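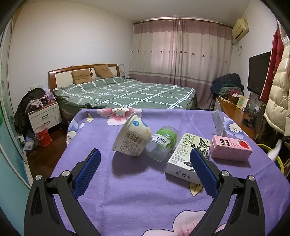

Printed Tablecloths: Stains, Washing and Storage

Updated 11/15/22

Check the care label before treating any stain. Polyester and cotton blends tolerate warm water. Pure cotton prints may bleed on the first wash and should go in cold, alone.

Test for colorfastness on the hem. Press a damp white cloth against the darkest part of the print and hold it there for 2 minutes. If color transfers, use cold water only and skip the bleach.

Grease: Lay the cloth flat, cover the spot with cornstarch and leave it overnight. Brush off, then work in a drop of dish soap from the back of the fabric.

Wax: Chill with an ice pack, lift the solid part with a dull knife, and iron the rest between two sheets of plain paper. Low setting, no steam.

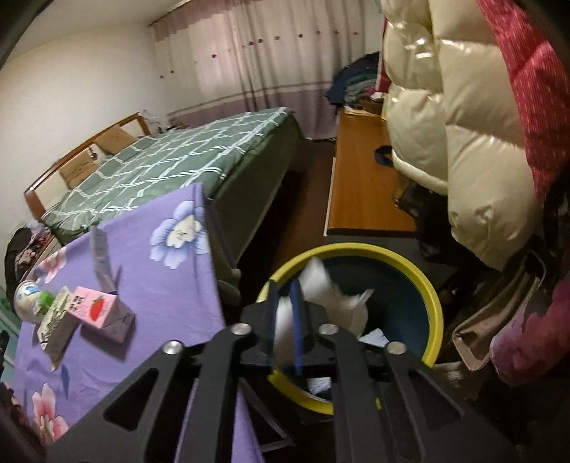 Blot spills with tissue or paper towel from the outside edge toward the center. Rubbing pushes the liquid into the weave and can lift surface print. Change the paper as soon as it is saturated.

Fruit juice and wine: Rinse from the back with cold water. Mix 2 teaspoons of white vinegar into 200 ml of water, dab on, and rinse again. Do not put the cloth in the dryer until the mark is gone.

Storage: Roll on a cardboard tube with the print facing out. Folded cloths should be refolded along new lines every few months. Keep them out of direct sun, especially purples and pinks, which tend to fade unevenly.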